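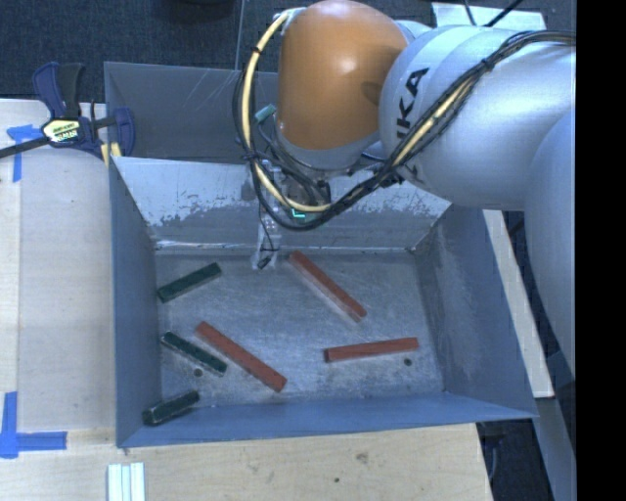 Re: metal bin or plastic tote for block storage?

indley_mom
ok so which do I keep. The big gray-blue metal one or go back to the plastic totes. Long red blocks and the shorter dark green ones both have to fit, flat, one layer. Floor of the metal one is scratched to heck already

Rindudura_Dan
Metal. Scratches are nothing. Had mine 13 years, floor looks like a skating rink, still a bin

pegboard44
disagree. Bare metal floor chews up paint. First the corners go then the long edges. Plastic tote, 4 bucks, done

Rindudura_Dan
4 bucks and the side splits the first winter in a garage. ask me how I know

indley_mom
Its going in the hall closet so no winter lol. Back wall slopes in too, thats whats bugging me. Lose space at the bottom

gunars_k
Slope is good. You can tip stuff out along it. I keep the long ones parallel to the slope, short ones in front — never mixed. Also the worn patches on the back wall, I would leave alone. I painted mine once and it flaked onto everything. — Gunārs Kivi

pegboard44
never mixed?? they're blocks. kids are going to mix them in 2 minutes

gunars_k
Then you sort again in the evening. Takes less time than this thread

tess_clulliveck
Felt on the floor. Cut one peice to size, don't glue it, shake it outside once in a while. Quiet too, that metal clang at 6am is no joke

Rindudura_Dan
felt holds crumbs. rubber drawer liner, the ribbed kind

tess_clulliveck
Ribbed holds MORE crumbs Dan

indley_mom
ok I have 20 inches of drawer liner left from the kitchen, smooth kind. Trying that tonight. Keeping the metal one for now, sorry pegboard

pegboard44
your paint job not mine. post back in April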